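Flallness Street Block Party Group
Notes from our meeting, 27 April 2020

Okay, I took the notes again, so forgive the spelling! We started late (my fault, I couldn't get the call to work) and went straight to money. We have $940 in the account, and the Schwaiger tent quote came in at $1000, so that's a problem. I said I'd call them and ask for the smaller tent.

Date: still July if the city lets us, and we'll look at it again next month. Everybody was fine with that.

Music: Tallano wants 55 percent up front. We voted no, and I'll write back nicely.

Tables: Prerkov Hall will lend us 18 of them if we pick them up ourselves. Who has a truck?? Please email me.

Food: long talk, mostly about chili. We're keeping the potluck and adding a snack and soda table for the kids, and I'm so happy about that one! Sign-up sheet goes out with these notes.

Parking got pushed to next time.
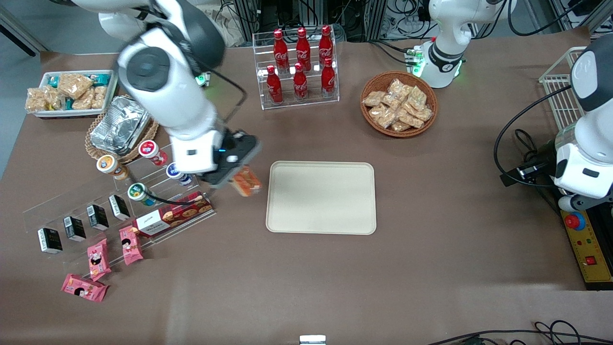

Snacks and Coca-Cola, with a tray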